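인쇄하기 | 이메일로 보내기

검색어를 입력하세요 검색

전자책이 400권인데 어떻게 정리하나요?

가족이랑 전자책 계정을 합쳤더니 제 서재가 전부 공개됐습니다. 400권이 넘더군요. 다 읽은 건 그중 양심상 밝히지 않겠습니다. 남편은 아무 말 없이 스크롤만 11초쯤 내리다가 물 마시러 갔고요.

문제는 순서입니다. 지금은 구입일순인데, 새벽 2시에 충동구매한 것들이 맨 위에 줄줄이 떠 있어서 볼 때마다 제 인생을 돌아보게 됩니다. 시리즈물은 사방에 흩어져 있고, 3권을 두 가지 판본으로 산 것도 이번에 알았습니다. 저는 Walano 앱을 쓰는데 컬렉션 기능이 있긴 해요. 장르별로 나누다가 '요리인데 회고록이고 살인도 나오는 책'에서 막혔습니다. 다들 기준을 뭘로 잡으세요? 그리고 가족 계정에서 제 책만 안 보이게 하는 방법도 있을까요? (이쪽이 더 급합니다)

답변 3개

Henryk Brzozowska
장르별은 포기하세요. 저도 두 번 해 봤는데 '기타'가 제일 커집니다. 지금은 컬렉션이 네 개예요. 읽는 중, 다음에 읽을 것, 다 읽음, 그리고 창고. '다음에 읽을 것'은 10권까지만 넣습니다. 한 권 넣고 싶으면 한 권을 창고로 보내야 해요. 처음엔 잔인한데 금방 익숙해집니다. 창고에 들어간 책은 검색해서 찾으면 되니까 죄책감 가질 필요 없고요.

시리즈는 따로 만들지 말고 설정에서 '시리즈 묶어 보기'를 켜세요. 제 앱에서는 보기 메뉴 맨 아래에 있었습니다. 제목 표기가 출판사마다 달라서 몇 권은 삐져나올 텐데, 그건 손으로 넣어야 합니다. 저는 8월 내내 틈날 때마다 조금씩 했어요.

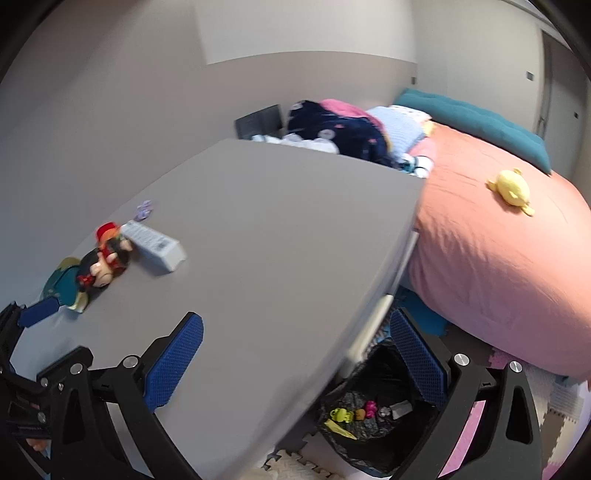 Witold Krawczyk
위 답변 중에 10권 제한은 저한테는 안 통했습니다. 창고에서 몰래 꺼내 읽게 되더라고요. 제 서재인데 왜 몰래인지는 저도 모르겠습니다. 대신 분위기로 나눴어요. '출퇴근용', '울고 싶을 때', '머리 안 쓰는 것', '남들 앞에서 읽는 것'. 마지막 컬렉션에는 두꺼운 역사책만 있고 진도는 다 5퍼센트 미만입니다. 질문하신 요리 회고록 살인 책은 '머리 안 쓰는 것'에 넣으면 되겠네요. 제목 좀 알려 주세요.

숨기기는 가족 공유 설정에 들어가서 책별로 공유를 끄는 방식일 겁니다. 전체 선택이 되는지는 앱마다 달라요. 저는 Horkov 쓰는데 전체 선택이 안 돼서 한 권씩 껐습니다. 로맨스부터요.

익명
그냥 안 읽은 거 지우세요. 어차피 안 읽음

질문자 댓글
지우라는 분은 제가 못 본 걸로 하겠습니다. Henryk 님 방법으로 시작했고 '다음에 읽을 것'에 벌써 27권 들어갔습니다. 중복으로 산 3권은 환불 기간이 지났다네요. 책 제목은 남편이 이 글을 볼 수도 있어서 쪽지로 보내 드릴게요.

인쇄하기 | 이메일로 보내기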